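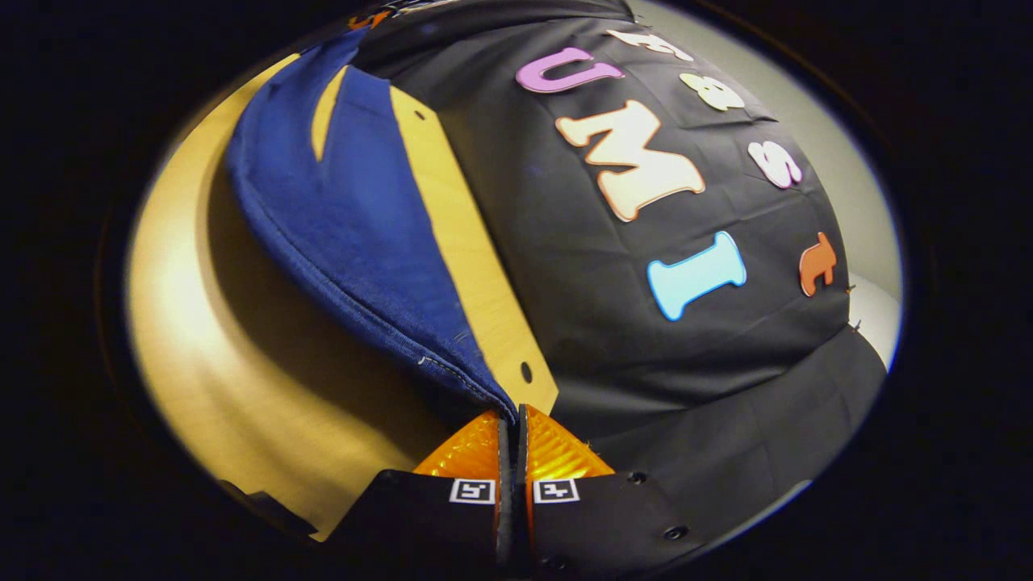

Orange pads on dark blue cloth, shared workshop, June.

Right, a progress thread on the handheld gripper for those who keep asking. I said in spring that I thought hand-held demos were oversold for cloth. I've now built one and I still think that, but with more detail.

Parts first. Printed fingers, soft ribbed pads, a wide lens, a square marker on each finger so the software can work out how far open it is. My share of the bits came to 650 quid, and that's before the two sets of fingers I binned.

The plans are called Helimgate and the build notes say "an afternoon". It took me 11 evenings. One of those went on finding out that the screw lengths in the parts list are for an older version of the finger mount.

The job is trousers folding. Pair of trousers, yellow board, black cloth underneath. I picked it as it's what every clip shows off, usually at four times speed with cheerful music over the top.

What the clips leave out is how much the person is doing. My wrist knows where the hem is. I slow down before the pinch without deciding to. I'd like to see some proof that a policy picks that up from footage and a finger gap, and so far the proof is a lot of nice videos.

Someone in the replies says Draklow got there with 49 demos. On which trousers? On whose table? Did they move the lamp? I've read the write-up twice and it doesn't say.
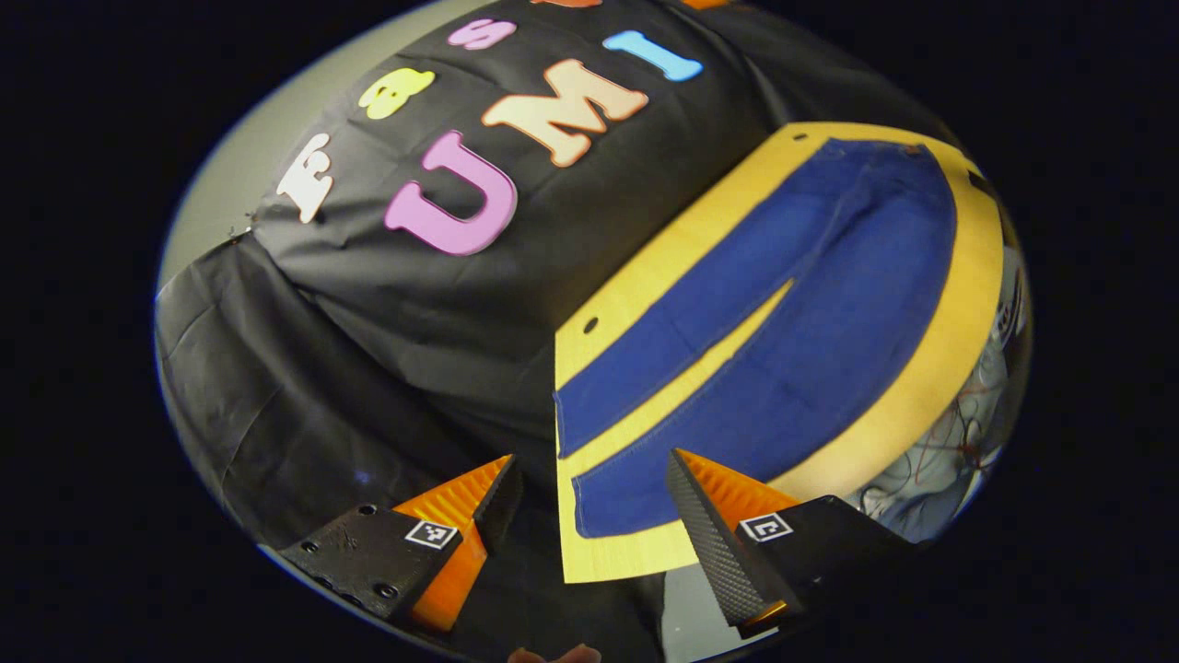 Fingers open over the board. Trousers laid out lengthwise, foam letters at the back.

Dark blue on black is a rotten choice, by the way, and I've kept it on purpose. If it only works with a white towel on a green mat then I'd like to know that now.

The pads are good, I'll give them that. They give a bit and the ribs bend round a seam. I tried hard plastic tips first and they kept skating off the waistband. Best part of the whole design and it gets one line in the notes.

Markers, less keen. They're fine until the light from the window hits them, and then the gap reading jumps about. Matt paper helped. Moving the bench would help more, but the bench is Plemlow's and it's bolted down.

Tracking is the bit I trust least. Black cloth gives it next to nothing to hold on to. I had one run where the log had my hand drifting 6 cm sideways while I stood still with the gripper resting on the bench.

Yes, I've seen the Tsegaye fork. Yes, it claims to fix the drift. I'll try it once somebody posts a raw log with it, uncut, start to finish.

Next up is a full set of demos in the evening with the blinds down, then the same again at 9 in the morning. If the two sets don't agree I'll post both.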